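Monthly walk-round, Clakance Hall, ground floor and stairs
Done Monday, March 10, 2025

Fire doors – OK, mostly. The kitchen one closes on its own now, hooray, but the one by the cloakroom still needs a shove. I've put it down as a fail again, same as in October.

Extinguishers – all in date, pins in. The one by the back stairs had a coat hung over it (you know who you are!).

Emergency lights – one dead on the upper landing. Hutsuliak are sending someone with a new battery pack. 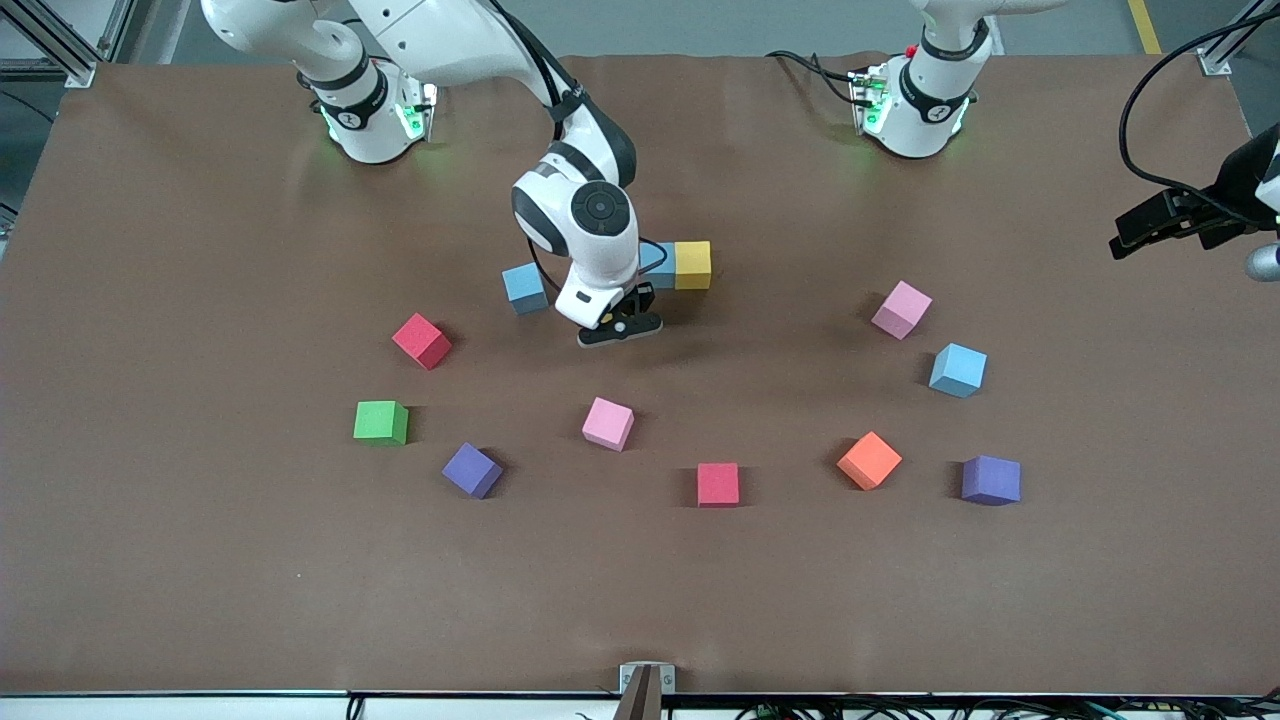
Nabila Ait Brahim wrote underneath my first draft that the landing light was already flickering at the choir supper and could we please not wait for the battery people, she'd sooner have a plug-in lamp up there tonight. Fair enough, I've lent her mine.

Stairs – handrail solid, but the nosing on step 7 has lifted and I caught my heel on it twice. Yellow tape on for now, which looks awful and will do until the Estex strip turns up. I'd like the bottom flight done at the same time

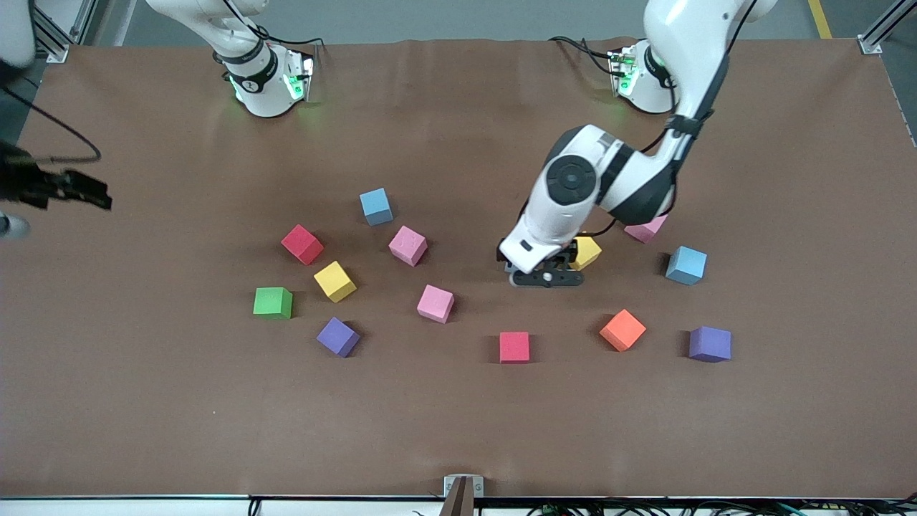 and the mat well by the front door too, as the mat has curled at one corner and slides about when you step on it with any speed. Marked as a fail.

Hot tap, ladies' – far too hot, I wrote down 5 out of 5 for ouch. Mixer valve to be looked at.
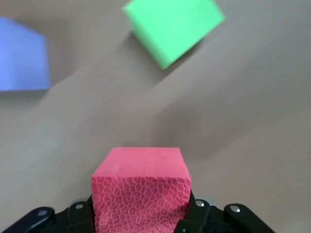
Step edges came up again when I did the outside ones, and they're my main grumble this month. The paint on them has gone the same dull colour as the slabs and in the evening you simply can't tell where one stops. Something as plain as that pink block against the grey would do me nicely, a proper strong colour on the front edge, and a bit of pebbly texture like it has wouldn't hurt for grip either. I've asked for a price.

First aid box – plasters low, eye wash fine. Next check after the hall floor's been polished.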